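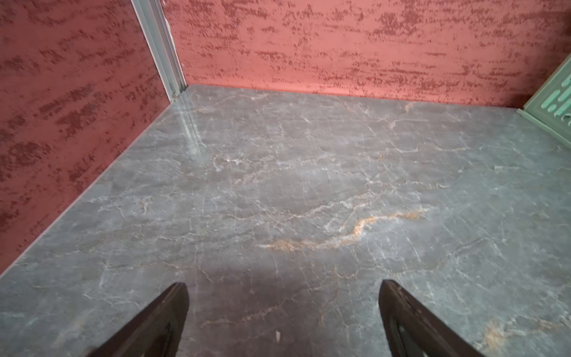

Fig. 1. Fingertips over the marble-look surface.

Home Build Notes, Part 2: Grabbing Stuff

Okay, so last time I got my Bullora arm bolted down (finally!) and now I want it to pick things up. Start slow. I cap my speed at 30 and leave it there all evening.
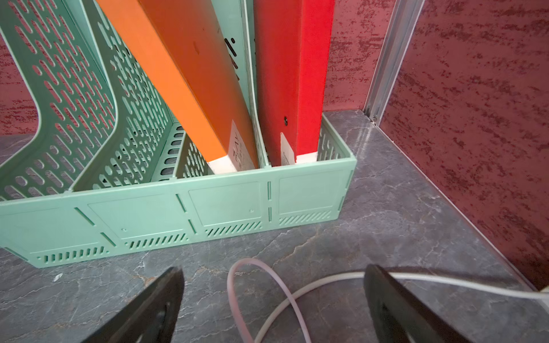 Keep your cables out of the sweep, and save a home pose before you try any grip at all. I skipped that in August and lost a whole night to it!

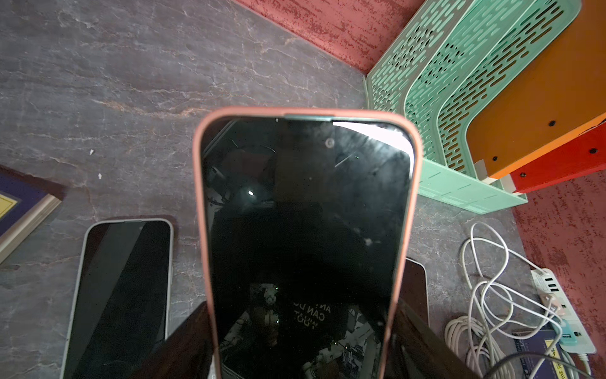
Close in small steps, then stop and look. My grip value ended up at 300, but yours will depend on your fingers and the case.
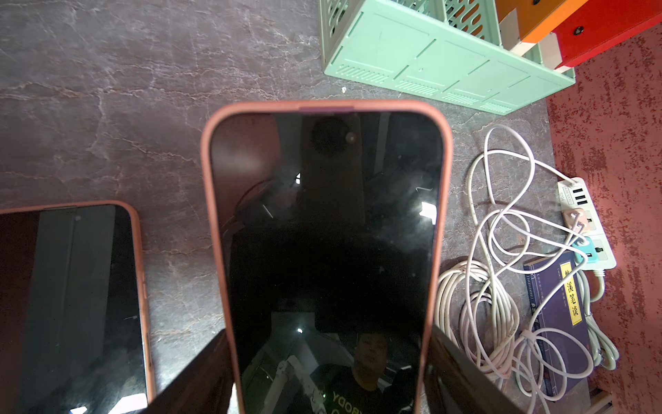

For next time

Bring your logged grip values, plus one thing you'd hate to drop.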